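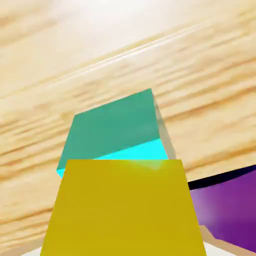 Varik joins cross-border data rules pilot led by Trornport

TRORNPORT – Varik, a provider of record-keeping software for small and mid-sized companies, has been accepted into the Trornport Regulatory Pilot, a program that lets technology businesses test how they store and move personal information under the supervision of the local data office.

The pilot begins in June and will run for 16 months. Varik is one of eight companies selected from a field of 50 applicants, and the only one whose product keeps customer records on a shared ledger.

Privacy laws in many countries give individuals the right to have their personal information corrected or erased. Shared ledgers are built so that past entries cannot be altered. Companies that use them have often been left to interpret the law on their own, and the advice they receive can differ from one jurisdiction to the next.

Under the terms of the pilot, Varik will hold personal details in a separate store within the customer's home country and place only a reference on the ledger. When a person asks for their information to be removed, the details will be deleted and the reference will no longer lead to any record. The data office will review how these requests are handled and will publish its findings at the end of the program.

"Our customers want to know which rules apply to them before they sign a contract, and at present that answer can take months to obtain," a Varik spokesperson said. "The pilot gives us a regulator to put the question to, and a written reply that we can share with them."

Varik will be joined in the work by Astolum, a compliance advisory firm that will carry out the independent audits required of all participants. Astolum will examine access logs, staff training records and the handling of removal requests every quarter. Its reports will go directly to the data office, with a copy to Varik.

Customers taking part will be drawn from the freight, property and professional services sectors. Among the first is Mikuš, a freight broker that exchanges shipping documents with agents in 22 countries. Participation is voluntary, and existing customers who choose not to enrol will see no change to their service or their fees.

Companies in the pilot remain subject to all privacy and consumer protection laws in force. The program does not grant exemptions, and the data office may withdraw a participant at any time if it finds that individuals' information has been put at risk.

Varik will hold an online briefing for customers and their legal advisers before the pilot opens. Registration details will be sent to account holders by email.

About Varik

Varik develops record-keeping and document exchange software for companies that operate in more than one country. Its head office and support centre are located in Trornport.

Media enquiries may be directed to the Varik communications office during business hours.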